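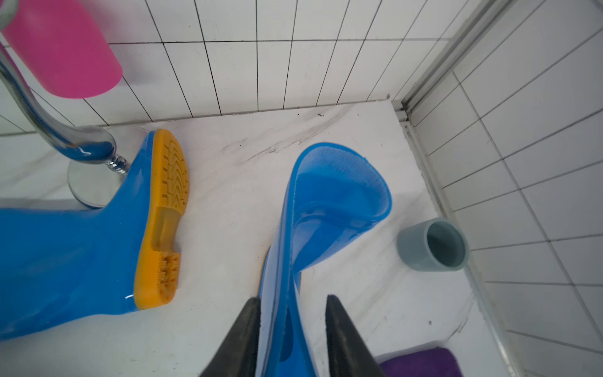 Boots on the shower floor, wrist camera view. One on its side, one between the fingers.

Home chores and robots – your questions

Quick answers to what lands in our inbox most. Updated in December, will get updated again when something changes.

Can a robot clean my bathroom yet?
Parts of it. Picking things up off the floor, yes, often. Scrubbing tile in a corner, no. Bathrooms are one of the hardest rooms in the house for us – shiny chrome, pale floors, rails, not much room for the arm to turn.

Why rain boots?
They're a pain. A boot is soft at the top and stiff at the sole, and the shaft folds when you squeeze it. A mug holds its shape. A boot doesn't. If the arm can stand up a pair of kids' or adult boots in a shower it can probably cope with a laundry pile or a bag of onions. Probably.

How many times have you tried it?
3,452 pickups logged at the Bralluvside test house so far, all rooms. 616 of those were footwear. Most of the misses are boots and slippers, hardly any are sneakers.

What counts as a pickup?
Item leaves the floor and ends up where it was meant to go. Lifted and dropped halfway = miss. We used to count those as half. Stopped doing that, it made the numbers look silly.

Does it know a left boot from a right one?
Sometimes. It's better at sole versus opening. Bright soles help a lot, black on black is bad.

Will it put the boots away as a pair?
If both are in view when it starts, yes. If one is behind the toilet it'll put away the one and call the job finished. Known problem, on the list.

How long does it take?
2 minutes for a boot on a good run. You'd do it in a few seconds, we know. The idea is that you're somewhere else while it happens.

Can it work around cups and bottles and cloths?
Cups on their side are okay. It can nudge them, and they roll, and then it has to look again. Cloths are slower beacuse a folded edge doesn't look like much to grab. We don't clear the floor before a run, so expect clutter in any pictures we put up.

Is it safe in a wet room?
The Cillar arm is for dry floors only right now. Do not run it with the shower on. Do not run it right after, either. A sealed version is planned, no date.

Will it scratch my tile?
Has not so far. Fingertips can mark soft painted walls though. Keep it off those.

What about dishes?
See the Makokha page. Short version – plates good, glasses okay, cutlery bad.

Do you do shop floors too?
Yes, small ones. The Urnudcombe site does bin sorting and shelf tidying. Easier than homes in most ways. Things are where you left them and the lighting doesnt change.

So can machines do chores yet, yes or no?
Some chores, slowly, with a person in the house. If you were hoping to get rid of the mop this year, keep the mop.

Can I buy one?
Not yet. There's a waiting list, capped at 500 households for the first trial. Joining is free and you can drop off any time.

Do I need to do anything to my house?
Clear a parking spot for the base, near an outlet. Doors it needs to go through have to be left open – it can't do handles. Stairs no. Thick rugs, no.

Does the camera record all the time?
Only during a job. Clips stay on the base unit unless you tick the sharing box in settings. You can untick it later and the shared ones get deleted.

My question isn't here
Use the contact form. Replies take a few days, longer over the holidays.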